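Home | Programs | Reports | Contact

Hindville Online Fraud Recovery Project
Progress report to the Orum Fund, 3/4/26 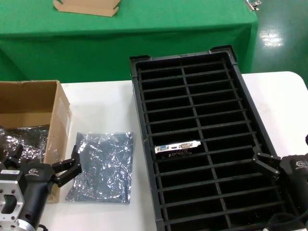 Since the last report we have taken 400 new complaints from residents who lost money or account access to online scams. Most came through the phone line. The web form brought in fewer than we planned for, and we have moved the link to the front page of the town site.

Fake marketplace listings are still the largest group. Sellers ask for a deposit by gift card or cryptocurrency and then close the account. Phishing texts posing as delivery notices come second — these rose sharply after the holidays.

We sent 14 case files to the county cybercrime unit. It has made 2 arrests, both tied to the Endetent login page, a copied bank site that collected passwords. The cases have not gone to court and we can't report on them further.

Staffing: Gunvor Magnusson now handles intake full time. The Hegde branch library gives us a desk two afternoons a week at no charge.

Budget: spending is on plan except for printing, which ran $750 over. We reprinted the senior handout after the bank hotline number changed. We ask to cover this from the travel line.

Still open: the data sharing agreement with the county is unsigned. Their lawyers want shorter retention of victim records, and we have agreed. The next report is due in September.

Shares 2 | Comments 0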